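Bench helper wanted, three afternoons a week, Stendiden Computer Reuse, Drullville

Hi! I'm Bernadette, I run the repair bench at Stendiden, and I need another pair of hands before September.

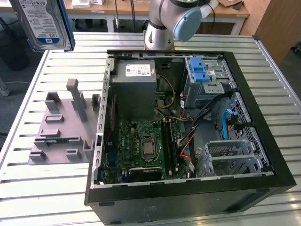 We take in old desktop computers from offices, schools and people's basements around Drullville, open them up, work out what's worth saving, and send them out again to folks who need one. What can't be saved gets taken down to its parts. I've been doing this for years and I still like the moment when the side panel comes off and you find out what somebody was living with in there. Sometimes it's clean as a whistle. Sometimes it's a sweater's worth of cat hair and a dead moth.

Right now it's me and Sandro Cocco on the bench, and Lucrezia Orlandini out front taking drop-offs and answering the phone. Sandro is cutting back his hours to finish school (good for him, terrible for me), and meanwhile the shelf keeps filling up. We have 114 towers waiting as I write this. The Stulel school district has told us to expect another 31 when they clear out a computer lab, and I would very much like to be able to see the floor when those show up.

So what would you be doing? Mostly this: you lay a tower on its side, take the panel off, and go through it. Pull the memory, test it, put it back or swap it. Check the drive, wipe it with our software, log the serial number. Take off the cooler, clean the old paste off the processor, put on fresh. Unplug whatever somebody wedged in there years ago and forgot. Look at the power supply and decide if you trust it. Then tidy the cables, close it up, boot it, and let it run overnight. If it's a goner, you strip it and sort the pieces: boards in one bin, power supplies in another, drive cages and brackets and all that steel in the big one by the back door. Screws go in the jars. Please, please put the screws in the jars.

We never open up a power supply itself, by the way. If it's bad it goes in the bin whole. That's a firm rule and I'll repeat it on your first day until you're sick of me.

You do not need a certificate, and you don't need to have worked in a shop before. If you've put memory in your own machine, or replaced a hard drive for your aunt, you're further along than I was. What I do need is somebody patient. Those little front panel connectors will test you. Old plastic drive latches snap if you yank them, and memory clips do too, and a bent pin in a processor socket can turn a perfectly good board into scrap in about a second (ask me how I know). Slow is fine! I would much rather have four good machines out of an afternoon than nine that come back.

You should also be OK with:

Standing for a good part of the shift, though we do have stools.
Lifting a full tower from the floor to the bench.
Dust. We have masks and an air compressor, and there's still dust.
Writing things down on the log sheet so the next person can read it.
Sandro's radio, at least until he leaves.

Glasses or a magnifier welcome, I use both. If you can't do the lifting, tell me anyway, because there's a lot of sorting and testing that happens sitting down and I'd be happy to talk about splitting the job up differently.

The hours are one to five, three afternoons a week, and you and I can work out which ones. It's a paid position, hourly, and Lucrezia will give you the current rate when you call, along with the paperwork. You get paid for your training time too. After your first 100 finished machines you get to pick a tower off the ready shelf and take it home, which started as a joke and is now a tradition. Ubaldo Bassi picked the ugliest beige thing we had, and he still uses it for his taxes.

Tools are here, including wrist straps, so don't buy anything. Wear closed shoes and something you don't mind getting grubby. Long hair tied back, rings off. Parking is behind the building, next to the Qiu bakery, and yes, it smells amazing back there all afternoon.

For the first couple of weeks you'll be next to me or Sandro the whole time. We'll start you on teardowns, where it doesn't matter much if you break something, and move you over to rebuilds once your hands know where everything is. Jamshid Taheri, who did this job for three years before moving to Stulel, still comes back to teach our evening class on cable routing and cleaning, and you can sit in on that for free.

To apply, call the front desk or stop by and ask for Lucrezia. A resume is nice, but a few lines about something you've fixed (or tried to fix and made worse) will tell me more. Get it to us by July 20, 2026. Then I'll have you in for an hour at the bench with a screwdriver and a dead machine, and we'll chat while you take it apart. No trick questions, and there's coffee.

If you've asked about work here before and I didn't get back to you, I'm sorry, try me again. The sticky notes on my monitor got away from me this spring.

Bernadette Leblanc
Repair bench, Stendiden Computer Reuse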